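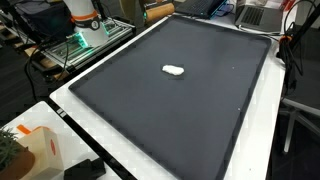 Ollanthorpe's last bank branch reopened this morning in a new building on the same plot, so a few posts on what it's like inside. I bank there and I went in at opening time.

August 1, 2019 was the date on the banner and they kept to it. The old branch shut in June, and in between we had the van in the market car park, which did cash and cheques and nothing else.

It's still Tjoa, the building society. There was a rumour that the name would change. The sign over the door is the same lettering, moved to the left so it can be read from the bus stop.

The architects are Jistia. They did the library extension at Mellow, and if you know that one you'll recognise the brick. It's pale and quite rough, with a darker course at window height.

From the outside it looks smaller than the old place. The floor area is 3,901 square feet according to the planning notice, and a fair bit of that is upstairs, where the mortgage staff are.

Counters: there are 3. The old branch had five, but I can't remember the last time more than two were open. One of the new ones is low, with a chair on the customer side and room for a wheelchair to get right up to it.

No glass screens. The cashiers sit behind an ordinary desk and the cash comes out of a machine next to them. It took me a minute to work out where to stand.

Private rooms: 2, both with proper doors. In the old branch you discussed your overdraft at a table by the leaflets with the queue listening, so I'm pleased about this.

The queue itself is now a ticket system. You say what you want at a screen by the door and it prints a number. The print is small and grey. I mentioned it to the woman on the door and she wrote it down.

Deposit machine takes coins, loose or bagged. I put in a jar of coppers and it rejected two old pennies and a washer. The paying-in slip shows the total but not the breakdown, which the old one did.

Safe deposit boxes have not come back. If you had one you should have had a letter. If you didn't get the letter, ask at the desk and take ID with you.

The clock from the old banking hall is on the back wall. It has been cleaned and it was telling the right time at half past nine.

Parking is worse. The four spaces at the side have gone to make the ramp and the cycle stands. The car park behind the chemist is the nearest, free for the first hour.

Opening hours are weekdays 9 to 4.30 and Saturday mornings until noon. Late opening has been dropped. The app and the phone line are unchanged.

They printed 900 leaflets with the new hours and there's a stack by the door. Some went out with an old phone number on the back, so use the one on your card.

Someone has asked about the cash machine outside. Yes, it's working, and it's on the High Street side now. It does fives.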